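Vuladbridge keeps textile collection for one more year

January 8, 2024

The town of Vuladbridge will continue its separate collection of old clothes and household textiles until the end of this year. The town council took the decision after a trial which started in November and which covered only the streets north of the river.

In the trial, 1,557 homes received a bag for used clothes, bed sheets and towels. Of these homes, 398 put out a bag at least one time. The council says that this result is lower than it wanted, but that it is enough to go on. Many residents told the town that the bag arrived late, or that they did not understand which day they should put it outside.

From now on the bags will be collected every second Monday, together with paper. Residents of the Arthorpe district, who were not part of the trial, can also take part. They can get bags without charge at the library and at the Mostyn sports hall. Shoes are accepted if they are tied together in pairs. Carpets, pillows and clothes with paint or oil on them should still go in the normal trash.

The collected textiles are brought to a sorting hall in Zostari, 30 miles away. Clothes in good condition are sold in second-hand stores, and the rest is cut for cleaning cloths or used as filling for furniture. The council wanted to find a hall closer to the town, but it received only one offer.

Some store owners on the main street asked if they can use the service too. For the moment the answer is no. Small businesses must continue to pay for their own collection, and the council will discuss this question again in the fall.
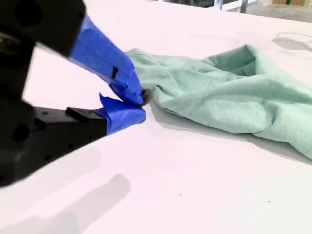
Reading time: 2 minutes

Residents who have not received a bag can ask for one at the town hall, which is open from 9 in the morning on weekdays.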